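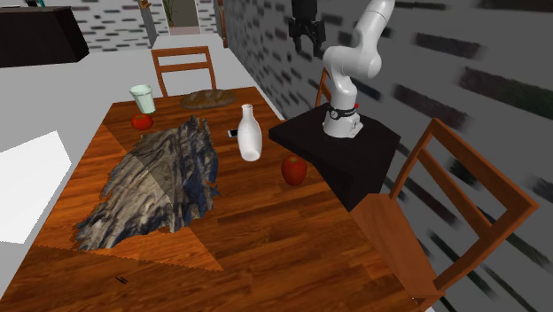
Konrad Baran
Hi all, I'm after a bit of help with the arm I'm building in our garage at Dotthorpe. Before I let it loose on real crockery I'm practising in the simulator, with the bottle standing between the crumpled cloth and the apple, and every grasp I plan clips the cloth. Is my gripper coming in too low?

Przemysław Michalski
Lovely project, Konrad! I'd start with the approach height. Mine is 164 mm above the tabletop, then straight down, and I turn the fingers so they close clear of the fabric. Cloth is a pain in any simulator, so try it with the cloth switched off first.

Gondby
Mine did that too. Never fixed it, sorry mate.

Contact us | © Besent Makers Help | Back to top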